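Diary of the Penry Reading Room, February

Opened at 8 a.m. The survey of the Castel bequest continued, and 400 letters have now been listed. The earliest is from 1938 and concerns the purchase of the garden at Rulis. Two envelopes were found without contents and have been entered as such. The binding estimate from Jonier was received and filed. Preparations for the members' evening were discussed before noon.

Glass vases.
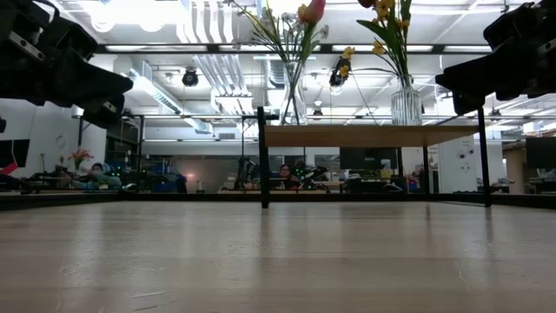
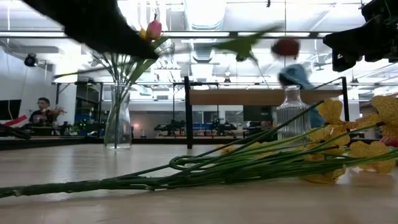
Kourosh Parsa remarked that the 1938 letter should be copied before any binding is approved, and asked that the empty envelopes be kept with the rest.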